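Sorting large bricks: a working method from Brestulstead

September 21, 2022

Rosemarie Wiegand has run the toy library in Brestulstead since April 2016, and most of what she lends out is large toddler bricks. They come back mixed, sticky and short of pieces. Her method for dealing with them fits on one side of paper, which is taped inside the cupboard door.

"You clear a hard surface first," she says. "Carpet hides crumbs and it hides bricks. I want something I can wipe, and I want to be able to slide a piece across it with one finger."

The returned bag is tipped out at one end of the surface. Nothing is built at this stage. Each brick is turned over and the underside checked, as that is where food collects. Bricks with dirt in the tubes go into a bowl of warm water with a little washing-up liquid and stay there for 20 minutes. A bottle brush does the rest. They are stood open side down on a towel and left overnight.

"People dry the outside and put them away," Wiegand says. "The water is inside. Three weeks later you open the box and it smells like a pond."

Dry bricks are sorted by size before colour. She finds that borrowers choose by colour but notice missing sizes, so the count is done by studs. The standard lending box holds 20 two-stud bricks and 10 four-stud bricks, with a separate bag for printed pieces. The number bricks cause the most trouble. A plain green brick can be replaced from the spares drawer, whereas a missing numeral usually means the whole set is withdrawn until another turns up.

Stacks are kept low. Her limit is 6 bricks, studs up, after which the column leans and the lower joints become hard to part. Printed faces are all turned the same way when the stack goes into the box, though on the table she does not mind how they lie.
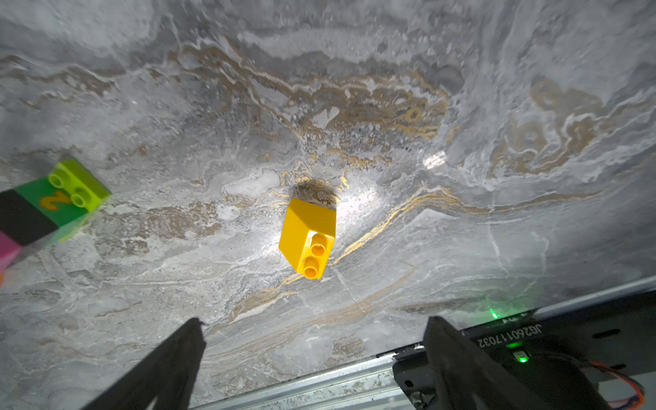

What should be done with a brick that no longer grips?

It should be taken out of the lending stock and kept for sand or water play, where the fit does not matter.

Wiegand tests the fit by pressing two bricks together and lifting the upper one. If the lower one drops, she tries each against a known good brick to find out which is worn. Bite marks on the rim are a common cause. Light scratches on the top face are ignored.

A single yellow brick against a grey marble pattern is easy to find, she notes, and dark bricks on dark surfaces are the ones that get left behind. Borrowers are asked to check under the sofa before returning a box. The branch in Wultanberg has copied the sheet, with one change: they sort by colour first.

"It's slower," she says. "But they have more shelves."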